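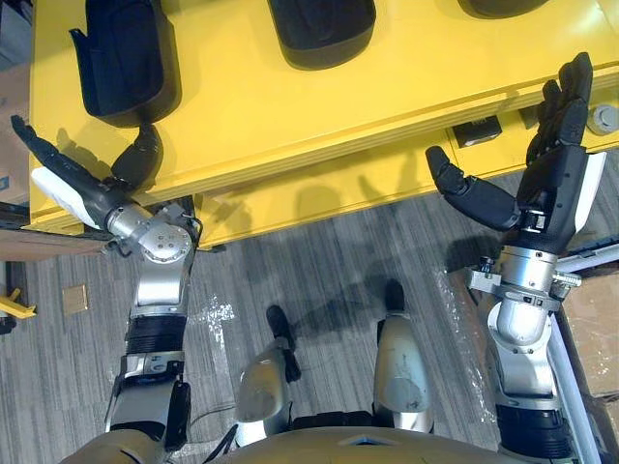

2 min read · 323 words

My second month of teaching the robot is finished, and I want to write down some things before I forget them. I work at Braltex, in the evening group. My job is to wear the gloves and the headset, and the robot does with its hands what I do with mine. Each try is recorded, and later the program learns from the recordings. In April we reached 3553 recordings. The plan says 2000 good ones, but many of ours were not good, so we continue.

When I started, I believed that the difficult part would be the fingers. For me it is the thumb. My own thumb knows where the table is without looking. The thumb of the robot knows nothing, and I must watch it all the time, because I don't feel the touch. In my first week I pushed too hard on everything, and my wrist hurt at night.

Now I do it in another way. I bring both hands up to the yellow table and I stop for one breath. Then I move only one hand, and the other one waits. It is slow, but a slow recording can be used, and a nervous one usually goes to the trash. My best evening was 28 good tries in a row, and after this I made a stupid mistake with the left hand and went to drink tea. 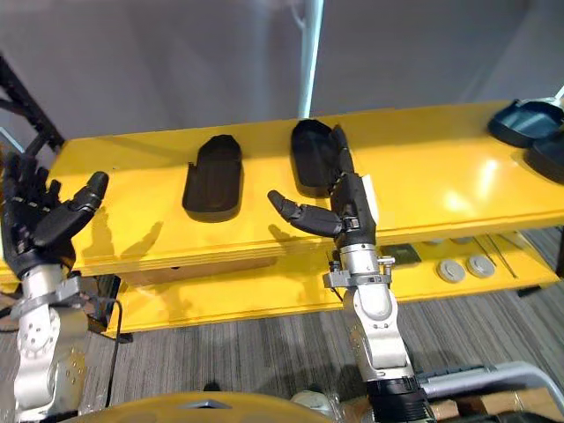
Pritchard wrote to me under my last post that slow is not always better. At Clundumora they also taught very slowly, and the robot learned all the small stops too, so it stood and waited in places where there was nothing to wait for. Pritchard's advice was to stop only before the hand goes near an object, and never in the middle of the way.

I think this is correct, and I am a little ashamed, as I stop in the middle very often. Tomorrow I will try one hour without it. If my recordings become worse, I will write about that also.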